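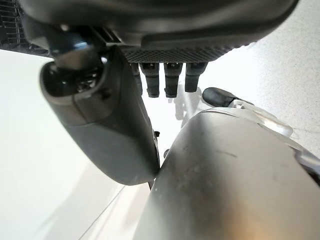 Asked by Yusri Simanjuntak in Workplace and Jobs
3 answers

Robot is taking over the dishes at work. What happens to the people on that shift?

I supervise the staff kitchen at Hutapea. We feed 90 people at lunch, and four of my people split the dish work between them. Management is trying out a robot that lifts plates out of the sink and puts them in the dishwasher rack. It has two arms and hands with fingers, so it works at the same counter we do.

I was told no one loses their job. I was also told the dish shift "will be looked at" in August, and I don't know what that means for hours. Two of my people picked that shift for the quiet and don't want to serve food out front. One of them asked me if she should start looking elsewhere and I had no answer for her.

What should I be asking for now, before anything is decided? I'm not against the machine. Standing at a sink is hard on the back and I did it myself for nine years.
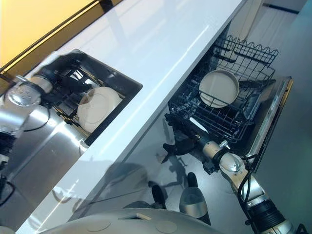 The other thing is pace. A person loading plates will do a stack while talking to you and scraping the next one. The robot takes them one at a time. If the lunch rush backs up, my guess is somebody gets pulled off another job to help it, and that work won't show up on any schedule. Should I be writing that down?

Answer 1 (marked helpful)

Yes, write it down. Start today if you haven't.

We went through this at Jasell with a different machine, a tray sorter. The first schedule assumed it ran by itself. In practice one person stood near it for most of lunch, and on paper that person was doing prep. It took us six weeks of notes to get those hours put back. Keep it simple: time, what stopped, who went over, how long they stayed. Let the crew fill it in themselves.

Ask for these in writing:
Who is responsible for the machine during a shift, and is that paid as a higher grade?
Do hours stay the same through the trial?
If the dish shift is cut, do those people get first pick of the open shifts?
Who checks that things came out clean, and who gets blamed if they didn't?

The last one caused the most bad feeling for us. Also, tell your worker what you know and what you don't. She will hear something from somebody anyway.

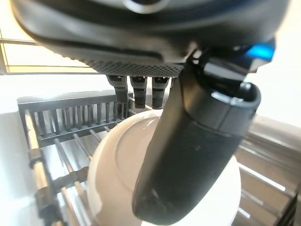
Mendcombe, August

Adding to my answer now that I've seen your comment about bowls. If people are sorting out the bowls by hand before the robot gets to them, that is a new task and it needs a name on the schedule. Otherwise it becomes a thing everyone does for free. Same goes for moving racks into the right spot.
Aitana Nieto

Answer 2

Depends on the contract. Ask HR.

Answer 3

I work nights at Gernum, cleaning side. They brought in floor machines and my hours went from full to around 30 a week, nobody fired, so technically they kept their word. Get the hours in writing. "No job losses" doesn't cover that.

I will say my knees are better.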